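Tornero Code

The Tornero Code is a set of good-practice rules for people who record household tasks with hand-held grippers. It covers the folding, straightening and picking up of soft goods such as bedding, clothing and towels, and has nothing to say about cutlery. First circulated as a two-page memo by Drita Hoxha, it has since grown to four parts and an appendix on duvets, which is longer than the four parts.

Background

Hoxha wrote the memo while supervising recording work at Flalau, where each operator had a personal theory of how a bed ought to be made. The resulting demonstrations were hard to compare. A review of 1,530 recordings found that 877 could be used as they stood, and the memo was written over the following August, by all accounts in a bad mood. Valentina Sosa of Quiroga, a rival outfit, asked for a copy and returned it with more corrections than there had been rules. The two have been listed as joint editors ever since.

Scope

The Code applies to any gripper carried in the hand, whether the operator works with one or with a pair. It assumes an ordinary bedroom or a room doing its best to resemble one. Washing machines, spare bed frames and piles of clothes may stay where they are, provided they don't shift between the start and finish of a take. 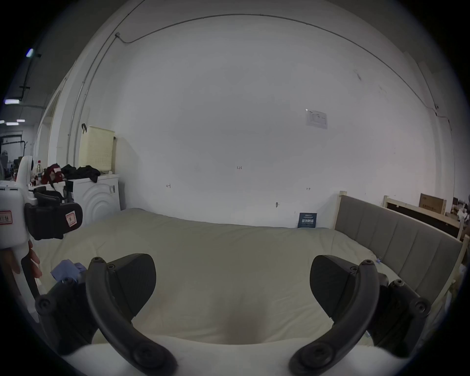

Part 1: Before recording

The operator opens the fingers fully and closes them once. Pads are wiped with a dry cloth. The item to be handled is put down in the state the task sheet asks for, and "crumpled" is held to mean crumpled. Early operators had a habit of crumpling things neatly.

Marks pencilled on a wall for reference are left alone until the whole series is finished. Part 1 was amended after a well-meaning cleaner at Flalau improved the colour of one wall and cost the team a fortnight.

Part 2: Grasping cloth

Cloth is taken by a hem, seam or corner wherever one can be reached. The jaws close on a small gathered fold, and the operator pauses before pulling. A grasp in the middle of a panel is permitted only if no edge is showing, and is noted in the log.

Shirts get a paragraph of their own. The bottom hem is preferred to the sleeve, and a garment that has rolled or twisted along its edge is worked loose from where it lies. It must not be shaken out by hand between takes to save time.
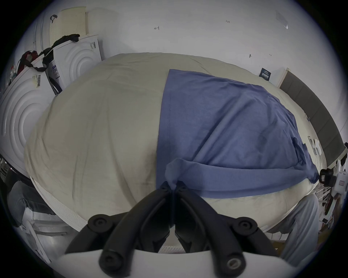
Sosa's commentary adds that a missed grasp should be kept and labelled as a miss. Operators dislike this rule more than any other, and a few have been known to cough loudly in the hope of spoiling the take on other grounds.

Part 3: People in the room

Bystanders may remain, but they keep their hands off the bed and save their advice for afterwards. A second operator stands clear of the first one's reach. Conversation is tolerated - whistling is not, following an incident the Code declines to describe.

Part 4: Records

Every take is logged with the item, the starting state, the type of grasp and the outcome. Pads are inspected after 1,000 grasps and replaced if the surface has gone shiny. The log is filled in on the day, a requirement that appears in the text twice and in bold the second time.

Reception

Quiroga adopted the Code in full. Zernero adopted it except for the duvet appendix, which its staff considered an intrusion into private judgment. Critics have also objected that the rules favour tidy-minded operators, a charge Hoxha has accepted without visible distress. A fifth part, on fitted sheets, has been in draft for longer than the rest of the Code took to write, and the editors are understood to disagree about corners.

See also: Flalau bedding trials; Quiroga log sheet; Zernero exception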